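Wrist cam only vs wrist + overhead, small part insertion, results so far

posted by zustent_fan
Putting numbers up before I lose the notebook. Policy trained on 297 demos, all teleop, small blue part into the hole in the tabletop. Wrist view:

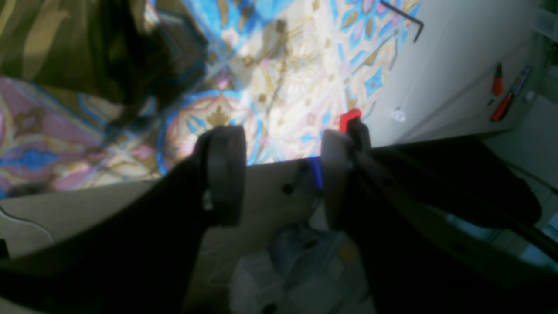
Reply 1
moonrig
what's the success rate

Reply 2
zustent_fan
sorry, forgot. 51 percent with wrist cam only, 30 with overhead added. Same demos, same number of training steps. Didn't expect that order.

Reply 3
Tae-yang Yeo
Adding a camera shouldn't cost you 21 points. My bet is the overhead view is low res and the policy leans on it anyway. Did you try dropping it out at random in training?

Reply 4
zustent_fan
no dropout. will try. Overhead is resized the same as wrist so teh part is like two pixels

Reply 5
okov_user
Disagree w/ Tae-yang. How many trials per condition? If it's 20 each that gap could be noise.

Reply 6
zustent_fan
1000 total, split even. Not noise

Reply 7
okov_user
ok fair. Then lighting? Lot of sun on that floor, the wrist cam gets all of it. Were both conditions run at the same time of day

Reply 8
zustent_fan
wrist only in the mornings, both cams after 3pm. hm

Reply 9
moonrig
so its not a camera result, its a daylight result. interleave them and rerun

Reply 10
Tae-yang Yeo
Could be both. I'd still do the dropout run, we saw the same drop on the Telletti arm in November with the blinds shut the whole time.

Reply 11
zustent_fan
Interleaving first, then dropout. Will post the logs when its done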